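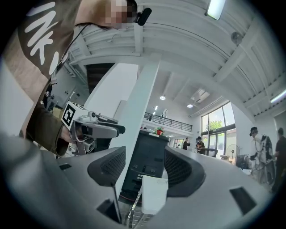
The white cube rides on top of the grip, with the little round camera right beside it.

So I've spent most of March going back and forth between two hand-held grippers, and I finally have opinions. Long ones, sorry.

Quick background if you're new to the blog. I collect demonstrations for arm training, so I hold a gripper in my hand, do a chore with it, and later an arm tries to copy me. I'd been on the Markon for ages and knew all its moods. Then Vinh Phùng let me have his Dorkitz for a few weeks (thank you Vinh, you can have it back, eventually) and I got to run the same chores on both.

First thing is weight. The Dorkitz is 319 grams on my kitchen scale and the Markon is almost 500, and wow, do you feel that by mid-afternoon. I did 400 takes in total, split evenly, and my wrist had a clear favorite. The Markon does sit steadier when I'm reaching low, though. The lighter one wobbles if I've had a second coffee.

The jaws are where it gets interesting. The Markon closes wide and slow and it's lovely on mugs and boxes. The Dorkitz has a snappier trigger, which I loved for small stuff like bottle caps, and then I crushed a paper cup with it three times in a row! You learn to squeeze with the tip of your finger and it gets better, but I still don't trust it near anything squishy.

Tracking took me the longest to sort out. Both grippers use a marker cube, and I kept losing mine whenever I rolled my wrist too far over. I tried tilting the cube, then raising it, and ended up just changing how I stand - elbow out, cube toward the room. Dropouts went from several in every batch to 4 in the last hundred takes. It looks silly but it works, so elbow out it is.

The controller side I can cover fast. I log everything through a Nindport box, and it picked up the Markon right away. With the Dorkitz I had to swap the cable and restart it twice, and even then the open/close signal came in reversed. One checkbox in the settings fixed that. It took me an entire evening to find the checkbox.

For now I'm using the Dorkitz for small parts and the Markon for pretty much everything else. Next up I want to try softer pads on the Dorkitz fingers, and if anyone has a kind of foam that doesn't peel off after a day, please leave it in the comments.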